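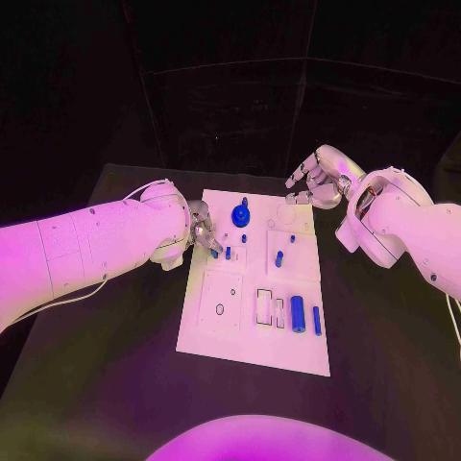 Akgate is a table of entrance exam sittings and the staff assigned to supervise them, compiled from the duty rosters of the admissions office at Ledesma. Each row is one person on duty in one room for one session. A row carries a two-part task code, and new users often misread it, so the terms are fixed here: "board" means the whole set of duties for a room, in the plain sense of a white task board lying on a dark tabletop with two robot arms over it, and "peg" means a single duty within that set, like the small blue one near the left side. The code is written board first, peg second, with a hyphen between them.

Contents

The release has two files. sittings.csv has 103 rows, one per session and room. duties.csv has one row per person per sitting and joins to the first file on sitting_id. Both are UTF-8, comma separated, with a header row. Empty cells mean the roster was blank at that point. They do not mean zero.

Fields in sittings.csv

sitting_id: text, unique
room: text, as printed on the door list
start: local time, 24-hour clock
seats: integer, seats set out before the doors open
present: integer, candidates signed in
paper: code of the test paper

Fields in duties.csv

sitting_id: text
staff_key: random key, stable within this release only
role: lead, room or relief
task: board and peg code
briefed: yes, no or empty

Source and processing

Rosters were typed up from paper by Renata Krajewska and checked against the sign-in sheets by Said Ait Brahim. Where the two disagreed, the sign-in sheet was kept. Room names changed in May when the Jalow building was renumbered; the old names are mapped to the new ones in both files. 29 duty rows had an unreadable role and were set to empty. Swaps made on the day are included only if both people signed.

The staff briefing takes place on the Tuesday before the first sitting. Lead supervisors who attended a make-up briefing are marked yes. There is no separate value for them.

Personal data

No candidate names, numbers or scores are included. Staff names were replaced with keys and the lookup table was not kept. In sittings with two staff or fewer, the role field was removed, and staff_key was replaced with the word "small". This affects 53 rows in duties.csv.

Known problems

Start times for the Virka rooms are the printed times. Those rooms usually open late and the delay was not recorded.
The relief role was used differently by different leads. Do not compare relief counts between buildings.
Two sittings share a paper code by mistake. They are left as found.

Use

The tables are suited to planning staff cover and checking seat limits. They should not be used to rate individual staff. Corrections go to the admissions office, with the sitting_id in the subject line.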